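Dernière mise à jour : août

Politique de pliage apprise avec pinces portatives : bon taux sur l'étape de saisie, effondrement sur l'étape de roulage

purkus_lab

Bonjour,

Je travaille sur une politique visuomotrice bimanuelle pour le rangement de vêtements. La tâche se décompose en trois phases : soulever le vêtement et l'étaler, plier dans la longueur, rouler en cylindre. Les démonstrations sont collectées sans robot, avec deux pinces tenues à la main, une caméra grand angle fixée sur chacune. La trajectoire de chaque pince est reconstruite par odométrie visuo-inertielle, puis recalée dans un repère commun. L'ouverture des doigts est lue par codeur.

Jeu de données : 1 193 démonstrations, 27 vêtements différents, table blanche, lumière du jour complétée par l'éclairage du plafond. Je conserve les épisodes où l'opérateur se reprend, tant que le résultat final est correct.

Politique : diffusion sur séquences d'actions, encodeur d'image préentraîné et affiné, actions exprimées en relatif par rapport à la pose courante de chaque pince. Horizon de prédiction de 16 pas, exécution des 8 premiers, puis replanification. J'ai ajouté la pose relative entre les deux pinces dans l'observation, sans quoi les bras se désynchronisent dès la première phase.

Résultats sur robot réel, vêtements vus à l'entraînement : 90 % de réussite sur le soulever-étaler, mais 10 % seulement sur la séquence complète. La perte se concentre sur le roulage. Le bord est saisi trop haut, le premier tour se fait à vide, et la politique continue comme si le tissu était engagé.
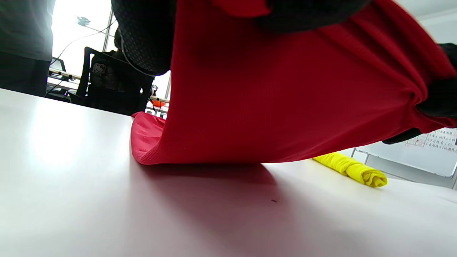
Ce que j'ai déjà essayé :

- doubler la durée d'entraînement : la perte de validation baisse encore un peu, le taux de réussite ne bouge pas ;
- augmentation de couleur plus forte : léger mieux sur les vêtements unis, rien sur le roulage ;
- réduire l'horizon d'exécution de 8 à 4 : mouvements hésitants, et la phase d'étalement se dégrade ;
- entraîner une politique séparée pour le roulage seul, initialisée sur un vêtement déjà plié par un humain : nettement meilleur, ce qui me fait penser que l'architecture n'est pas en cause.

Ma question porte sur la méthode : faut-il segmenter la tâche et entraîner plusieurs politiques, ou existe-t-il une manière propre de garder une politique unique de bout en bout ? Je dois rédiger la section « résultats » et je préférerais ne pas présenter un découpage arbitraire.

Merci d'avance.

12 votes · 3 réponses · 4 partages

umetti_ctrl

Votre dernier essai contient déjà une bonne partie du diagnostic. Si la politique de roulage fonctionne à partir d'un pliage humain et échoue à partir du pliage du robot, il s'agit d'un décalage de distribution à l'entrée de la phase. Les démonstrations montrent des vêtements pliés proprement par un opérateur ; le robot produit des plis de travers, avec un bord libre décalé de plusieurs centimètres. La politique n'a presque jamais vu cet état.

Je procéderais dans cet ordre.

1. Mesurer le décalage avant de toucher au modèle. Enregistrez l'état du vêtement à la fin de la phase de pliage, d'un côté dans les démonstrations, de l'autre sur les exécutions du robot. Une vue de dessus et une segmentation couleur suffisent. Comparez l'aire projetée, l'angle du grand axe et la rectitude du bord libre. Si les deux nuages se recouvrent à peine, le reste de ma réponse s'applique. S'ils se recouvrent, cherchez du côté de la géométrie de la pince ou de l'étalonnage.

2. Collecter des reprises. Prenez des états d'échec réels, laissez le vêtement dans la position où le robot l'a abandonné, et démontrez le roulage à partir de là avec les pinces portatives. L'opérateur ne doit pas remettre le vêtement en ordre à la main avant de commencer. C'est une forme manuelle d'agrégation de données, sans téléopération. Chez nous, une petite fraction de reprises a eu plus d'effet que l'ajout du même volume de démonstrations propres.

3. Vérifier la latence. Avec des pinces portatives, image et pose sont alignées à l'enregistrement. Sur le robot, l'image arrive en retard et la commande est exécutée avec un retard supplémentaire. Sur un geste ample, l'erreur passe inaperçue. Sur la saisie d'un bord de tissu posé à plat, quelques millimètres en hauteur suffisent à refermer les doigts à vide. « Saisi trop haut » est compatible avec cette hypothèse. Mesurez les deux retards séparément et jetez les premières actions de chaque séquence prédite en conséquence.

4. Regarder l'occultation. Pendant le roulage, la caméra embarquée est très proche du tissu et le vêtement remplit l'essentiel de l'image. L'observation devient ambiguë : tissu engagé et tissu non engagé se ressemblent beaucoup. Deux ou trois images d'historique, espacées dans le temps, lèvent en partie l'ambiguïté. N'en mettez pas davantage, la politique se met alors à recopier le mouvement précédent.

Sur la question de fond : une politique unique reste défendable si vous la conditionnez par un indicateur de phase prédit par le réseau lui-même, supervisé par vos annotations. Vous gardez un seul jeu de poids et vous pouvez évaluer chaque phase à part. Pour l'article, donnez de toute façon le taux conditionnel, c'est-à-dire la réussite de la phase n sachant la réussite de la phase n-1. Le chiffre global écrase toute l'information.

Dernier point : l'étalonnage de l'ouverture. Si le codeur de la pince portative et celui de la pince robot n'ont pas le même zéro, la fermeture complète demandée par la politique laisse un jour. Un t-shirt en maille fine passe dedans sans résistance. Un jean, non. Regardez si vos échecs dépendent de l'épaisseur.

31 votes · 2 partages

phan_07

D'accord avec l'essentiel de la réponse précédente, en particulier sur le taux conditionnel. Je nuancerais les reprises. Si elles sont toutes collectées sur les mêmes deux ou trois vêtements, vous apprenez à réparer ceux-là. Nous avons eu ce problème sur le projet Lendumeo : les courbes montaient, et tout retombait au premier vêtement non vu. Répartissez les reprises sur l'ensemble des vêtements, quitte à en faire très peu par pièce.

Il manque aussi la question de la fin de phase. Votre opérateur sait quand le pliage est terminé et enchaîne sans pause. Le modèle n'a aucun repère net, il lui arrive donc de commencer à rouler sur un pliage incomplet. Un protocole simple : imposer aux opérateurs une ouverture complète des deux pinces et un léger recul entre les phases. Le recul redonne en plus une vue d'ensemble du vêtement aux deux caméras, au moment précis où la politique doit décider du point de saisie. Le coût est d'une seconde par épisode.

Pour les données existantes, vous pouvez repérer les transitions par l'ouverture simultanée des doigts et rejeter les épisodes où elle est absente. Vous en perdrez une partie. Je le ferais quand même, au moins comme ablation.

Concernant l'horizon, 8 pas exécutés me paraît correct pour étaler et long pour rouler. Rien n'interdit un horizon d'exécution variable selon la phase prédite. À signaler clairement dans l'article, avec les deux valeurs.

17 votes · 1 partage

tissu_et_code

Essayez avec une nappe antidérapante sur la table. Chez moi le tissu glissait et c'était tout le problème. Sinon augmentez la taille du réseau.

2 votes

Commentaires (5)

purkus_lab : Merci pour les deux premières réponses. J'ai fait la mesure du point 1 de umetti_ctrl. L'angle du grand axe se recouvre bien, la rectitude du bord libre pas du tout. Je commence les reprises, réparties sur tous les vêtements comme conseillé par phan_07.

umetti_ctrl : Et la latence ?

purkus_lab : Retard d'image sous-estimé dans ma configuration. Corrigé, la saisie du bord est plus basse. Je n'ai pas encore relancé une évaluation complète, donc pas de chiffre à donner.

maille_serree : Attention avec la nappe antidérapante, elle change le comportement du tissu par rapport aux démonstrations. Il faudrait recollecter au moins la phase de roulage dessus.

phan_07 : @purkus_lab pensez à figer la liste des vêtements de test avant de relancer, et à fixer les positions initiales au moyen d'une image de référence superposée. Sans cela la comparaison avant/après ne vaudra pas grand-chose en relecture.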